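Search this site Enter keywords Go

Little blue padlocks, big fan

By Vilém Ďurica
November 23, 2020

Print this page | E-mail to a friend
2 comments | 600 shares

I've had the Drirnix mini padlocks since May and I still get a kick out of them. I bought a pair for my toolbox and the shed cupboard, expecting very little, and now I want one on everything with a hasp (the bike trailer is next).
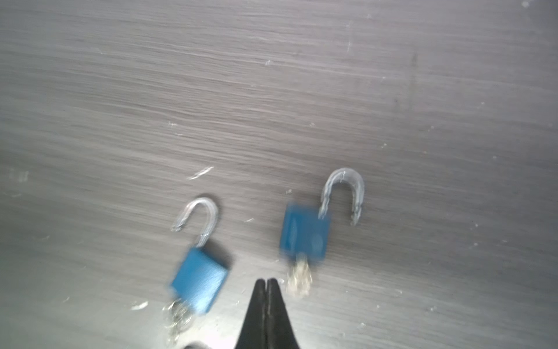 Issue 2149, page 2

The colour is what sold me. It's a bright, cheerful blue with a bit of texture to it, and against a dark grey bench you spot it straight away. The shackle is shiny silver and pops up with a proper click – very satisfying! When it's open, one leg stays in the body and the short one swings free, so you can hook it through an awkward latch with one hand.

Keys come on a small ring. They're fairly thin, and I'd have liked a coloured tag or something to tell my two sets apart, but they turn smoothly and haven't stuck on me even after a wet winter in the shed. I did put a drop of oil in at the start.

I wouldn't put one on a front gate. They're small locks for small jobs, and for anything serious I'd still go for the big Malinowski I keep on the trailer. For cupboards, cases and lockers, though, they're a favourite of mine.
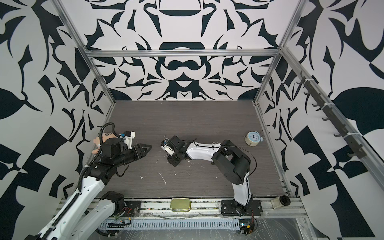

Patterned walls, dark woodgrain top and a nine-hook rack on the right.

A row of hooks like that is where I'd hang mine, shackles open, ready to grab. Noltorora stocks them in singles and pairs, and I'll be back for another pair before Christmas.

Share this review | Print | E-mail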